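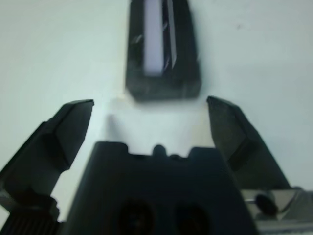

Figure 1. Dark object with a pale strip, on the white work surface.

3. Keeping the work surface clean

Our group's project looked at how well a plain white bench top shows up dirt, and how often it needs wiping during an ordinary term. We used the bench in the Clulton workroom, which has a smooth matte finish and even light over the whole top.

Two kinds of mark came up again and again. The first was loose bits, usually beige or light tan, like the fleck near the base of the dark object in Figure 1. The second was grey smudges. There is a small one well away from the object, toward the upper right. Loose bits came off with a dry cloth. Smudges needed a damp one, and a few needed a second pass.

We kept a log through April and entered 97 marks in it. Most were smudges. We had expected the colour of the bench to be a nuisance, but it made the log easier to keep - on the old grey bench we missed most of the small stuff.

Two cloths were tried, Avram and Delora. The Avram cloth left lint behind, so we stopped using it after the first week. We did not test any sprays.

3.1 Problems

Members of the group did not always agree on what counted as a mark. We settled on anything visible from a standing position. Entries made before that rule were left in the log and flagged with a star.

Wiping times were also patchy. Anyone repeating this should wipe at the same time each day, before 1000 if the room is free.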